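Revised 10 October 2022. If your cabinet came with the older booklet, please use these pages in place of its Section 4.

## Section 4: Your First Loads

By now your Grorby drying cabinet should be standing level, plugged in, and humming politely to itself whenever you open the door. If it isn't level, go back to Section 2 and spend a few more minutes with the feet and the little wrench. I know it's tempting to press on (I pressed on, the first time, and had a drip tray that emptied itself onto my socks), but the rest of this section assumes you have that part behind you.

**Caution:** The heater draws 2000 watts on the High setting. Plug the cabinet straight into a wall outlet on a circuit that can carry it, and never into a power strip or extension cord. If you're unsure about your wiring, use Low until an electrician has had a look.

### 4.1 Running the cabinet empty

The first run is done with nothing inside. There is a light coating on the heater plate that has to cook off, and it smells a bit like a new toaster. Open a window, put the kettle on, and let it go.

1. Take out the cardboard spacers, the foam corners, and the bag holding the spare hooks. The bag likes to hide behind the lower rail.
2. Slide the drip tray in until it clicks. You may have to lift the front edge a touch.
3. Close the door and turn the left dial to Low.
4. Turn the right dial to 80 minutes and press Start.
5. When the chime sounds, open the door and wipe the inside walls with a damp cloth. Leave the door open until the walls feel cool.

**Note:** A faint smell on the second and third runs is nothing to worry about. If you can still smell it after that, or if it ever smells like something scorching, switch off at the wall and call the service number on the inside of the door.

### 4.2 Sorting before you hang

Most of the letters we get are from people whose clothes came out half dry, and most of those loads had a bath towel hanging shoulder to shoulder with a pair of nylon running shorts. The cabinet has one moisture sensor, up near the top vent, and it can only judge the air as a whole. Light things dry quickly and then it believes the job is finished, while the towel is still thinking about it.

So please sort by thickness first and color second. I make piles on the bed, or on the floor when the bed is taken, and they go like this:

- **Light:** shirts, blouses, pillowcases, thin pajamas, anything for running in
- **Middle:** T-shirts, sheets, underwear, cotton pants, kitchen towels
- **Heavy:** denim, bath towels, sweatshirts, canvas, anything with a lining

Whatever pile a garment lands in, empty the pockets, close the zippers, and give it one good shake on its way from the washer. A shake is worth a surprising amount of drying time. My neighbor's teenagers do it off the back porch, and I've come to find the sound rather cheerful.

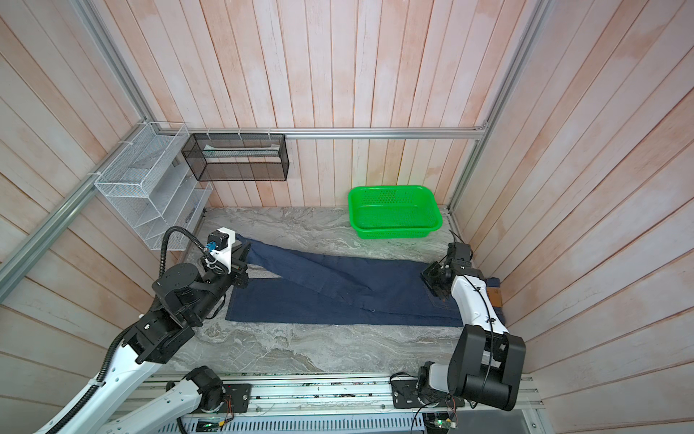
Heavy loads deserve a little more of your patience than the others, and they are where the cabinet really earns its floor space. Waistbands, pocket corners, and thick side seams hold water long after the flat cloth has given it up, so those are the places to feel before you decide that anything is done. A pair of dark blue jeans with one leg folded back across the other has several thicknesses of cloth stacked together, and if you hang them up like that, the part in the middle will still be clammy at bedtime. Open them out completely first. If yours have a small brown leather patch on the waistband like this pair, use Low heat all the way through, and turn the band so that the patch faces away from the vents. Leather doesn't care for hot moving air, and it will curl at the corners if you insist.

**Caution:** Do not put in anything that has been cleaned with gasoline, paint thinner, or dry cleaning fluid, even if it has since been washed. The same goes for rubber-backed mats, foam pads, and candle-waxed jackets.

### 4.3 Hanging the load

The upper rail carries most of the weight and the lower rail is there for short things. The two side racks swing out like the arms of an old towel stand, and they are happiest with socks and baby clothes. Please don't hang sweatshirts on them -- the hinges are small.

1. Hang the heaviest pieces first, toward the back.
2. Clip jeans and other pants by the hems, upside down, with the waistband hanging free at the bottom. Use two clips to a leg.
3. Drape towels over the rail with one end longer than the other.
4. Leave a hand's width between pieces. If you can't slide your flat hand in, something has to wait for the next load.
5. Check that no sleeve or cord is lying across the lower vent.
6. Close the door until both magnets catch.

**Note:** If you have the Storano pull-out shelf, take it out for heavy loads. It blocks more air than you'd expect, and wet pant legs tend to rest on it. It can stay in for shirts and sheets.

### 4.4 Choosing heat and time

The left dial sets the heat and the right dial sets the longest time the cabinet will run. The sensor may stop it sooner, and that's quite all right.

| Pile | Heat | Time |
|---|---|---|
| Light | Low | 80 minutes |
| Middle | High | 80 minutes |
| Heavy | High | 100 minutes, then check |
| Heavy, with leather trim | Low | 100 minutes, then check again |

These are starting points from our own test laundry, where the water is hard and the washer spins briskly. Your home will be different, and after a few weeks you'll have your own numbers penciled on the inside of the door. If you wash in a unit with a slow spin (the older Watetti machines are well loved in our office, but they do send things out dripping), run a second spin before you hang anything.

In December, or any time the room is cold, let the cabinet warm up empty on Low for a few minutes. Keep the room door ajar as well. Damp air has to go somewhere, and it will choose your windows if you don't give it a better idea.

### 4.5 Taking things out and finishing

When you hear the chime, the heater is off but the fan keeps turning for a little while. Wait for it to stop. Metal buttons and zippers can be hot enough to make you say something, so open the door wide and give them a moment.

1. Feel the thickest part of each piece, with dry hands.
2. Take out whatever is ready and leave the rest with more room between pieces.
3. Run the rest for another short spell on Low.
4. Lay heavy pants on a clean, flat surface and smooth each leg from the crotch seam down to the hem with your palms, while the cloth is still warm.
5. Work the bunched part near the waistband flat before you fold, or you'll be pressing that wrinkle into place for as long as they sit in the drawer.
6. Fold leg over leg, then bring the hems up toward the waist.
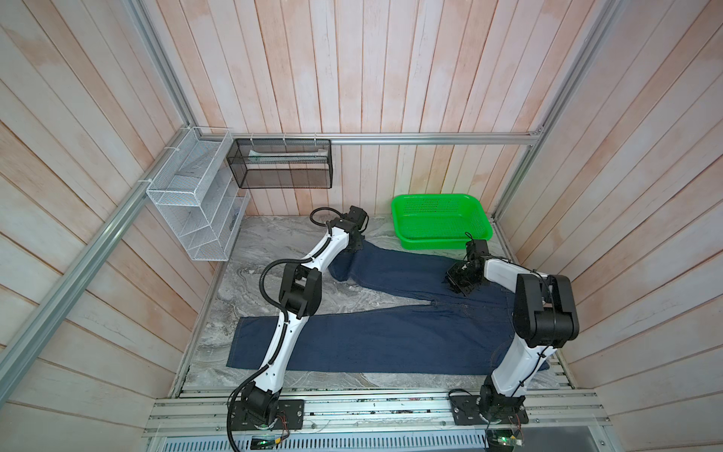

### 4.6 Looking after the drip tray and lint screen

Empty the tray after every heavy load. It slides out toward you, and you'll want to keep it flat. The water is fine for rinsing a mop bucket, though I wouldn't give it to the ferns or put it in a steam iron.

1. Lift out the lint screen by its tab.
2. Peel the lint off with your fingers, starting from a corner.
3. Once a month, wash the screen in warm water with a drop of dish soap. For white crust along the edge, a dab of Jurić descaling paste and an old toothbrush will do nicely.
4. Let the screen dry completely before you put it back, tab toward you.

**Caution:** Never run the cabinet without the lint screen, even for one quick load.

If the red tray light stays on after you've emptied the tray, dry the two metal contacts behind it with a soft cloth and slide the tray in again until it clicks. If the light is still on after that, please write to Herman Harahap at the Grorby service desk and include the serial number from the door label. The label is low on the hinge side, and a flashlight helps.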